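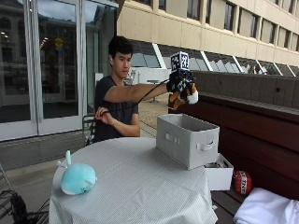 A reader from Ornley wrote in to ask whether the Ullik patio umbrella can stand in a base from another maker. It can, if the base weighs at least 70 pounds empty of water and the tube takes the pole without a gap.

Section 2: Setting up the umbrella

1. Place the base on level paving. Do not set it on grass or loose gravel.
2. Turn the knob on the tube to the left until it stops.
3. Lower the bottom pole into the tube and tighten the knob by hand.
4. Push the top pole onto the bottom pole until the button clicks.

Note: The pole will turn slightly in the wind. Check the knob again after the first day.

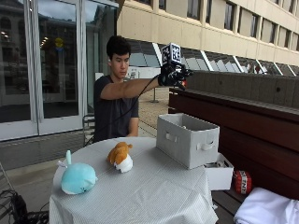
One owner reported that the crank felt stiff the first few times and asked if it needed oil. Do not oil it. Oil runs down the pole and stains the cloth. The cord loosens with use.

5. Undo the strap and pull the ribs out a little way by hand.
6. Turn the crank clockwise until the cloth is tight. Stop there.
7. To tilt, press the button below the hub and lean the top to one side. 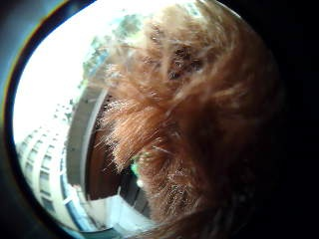 Return the top to upright before you close it. Closing it while tilted can bend a rib.

CAUTION: Close the umbrella in strong wind and whenever you leave it. Keep fire pits and grills well away from the cloth.

For winter storage, see Section 3. Spare ribs are sold in the Clurier parts list under number 125.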